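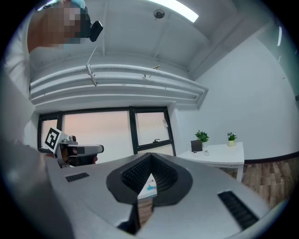 Climix ventilation units: frequently asked questions

Which rooms can a Climix unit serve?
Climix units are intended for kitchens, bathrooms and utility rooms with at least one outside wall. They are not suitable for garages or for rooms containing an open-flued boiler.

What size of hole is needed?
See the template supplied with the unit. The duct must fall 2 degrees towards the outside so that condensation drains away from the fan.

How often should the filter be cleaned?
Every 2000 running hours. The filter light comes on at this point and stays on until the counter is reset. Wash the filter in warm water without detergent and let it dry fully before refitting.

The fan keeps running after I leave the room. Is this a fault?
No. The overrun timer is set to 20 minutes at the factory. It can be shortened from the settings menu.

What does code 87 mean?
The humidity sensor is not responding. Switch off at the isolator, wait one minute and switch on again. If the code returns, the sensor needs replacing.

Can I use Fostix filters?
Fostix filters fit units with a square grille only. Round units take the Ongart type.

Where do I order spare parts?
Through the Mundbridge parts desk. Quote the serial number from the label inside the front cover. Orders received before noon are sent the same day.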